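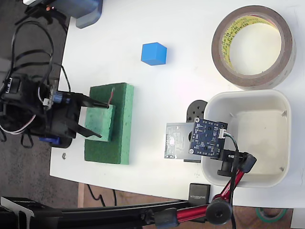 Green foam, brown tape and the white tray, with the little blue board.

Can I pack a small circuit board in kitchen sponge foam?

Posted by benchmouse in Packing & Mailing, November
47 views · 9 comments

I have a little blue circuit board that needs to go in the mail to a repair place in Clenby, and I'm trying to do it with stuff I already own. So far that means a big flat green sponge, a lighter green foam block that's smaller, a fat roll of brown packing tape, and a shallow white plastic tray with rounded corners that I was hoping could be the inner box.

My plan was sponge on the bottom, board in the middle, foam block on top, tape the whole sandwich shut and drop it in the tray. Then I started second-guessing it. Is sponge okay for this? I read something about static and now I'm nervous about the whole thing. The board has a white connector on one side with a cable coming off it, and I can't decide whether to leave the cable on or pull it. I'd also like to know if brown tape on foam ever comes off in one piece, or if the repair people are going to hate me.

The box it all goes into is a regular cardboard one, way too big, leftover from a Skondberg order. Shipping insurance tops out at 600 and the board is worth nowhere near that, I just really don't want to wait for another one.

clenby_tinkerer
34 found this helpful

Don't put the bare board against the sponge! Regular foam can build up a charge when it rubs around in a box, and a truck ride is nothing but rubbing. Get an antistatic bag. The shiny silvery ones are nice, the pink ones are better than nothing, and if you've ever bought a computer part there's probably one in a drawer somewhere. Board goes in the bag, fold the top over, one short piece of tape on the fold. After that your green foam is totally fine as padding, all it has to do is be squishy.

Check that the sponge is bone dry, too. I mean leave it out overnight even if it feels dry, and if it's been anywhere near a sink use something else. Some of the new ones come a little damp in the package so they stay soft.

For the cable, if it unplugs easily I'd unplug it and put it in its own baggie with a note saying which way around it goes (take a photo first). Grab the plastic plug, never the wires. If it's stubborn leave it on and coil it loosely next to the board – a big loose loop, no sharp bends right at the connector.

I'd skip the tray unless you have a lid for it. Shallow and open means everything slides out the first time the box gets tipped over.

parcelpants
11 found this helpful

Agree with the bag. On the tape thing, brown tape on foam is a disaster, it takes a layer of foam with it every time. Wrap the foam sandwich in plain paper and tape the paper. Or use a couple of rubber bands around the outside, not too tight or you'll bow the board.

I actually like the tray idea though. If it's stiff, flip it upside down over the wrapped bundle like a little roof, so nothing can press on it from above. Then fill the rest of that oversized box with crumpled paper until you can shake it and hear nothing. Or find a smaller box, which would be my first choice.

Fold the end of the tape under before you put the roll away, by the way. I lost 40 minutes of my life once picking at the end of one of those.

zilura77
2 found this helpful

i just use bubble wrap and a sock. never had a problem

COMMENTS

benchmouse: Found a silver bag in with my old hard drive stuff, so that's sorted. I'm going with the upside-down tray. Thank you!!

makokha_attic: Write the repair number on the bag as well as the box. Mine got separated once and sat on a shelf for weeks.

parcelpants: ^ yes, do that

dustbinlid: A clean sock?

zilura77: mostly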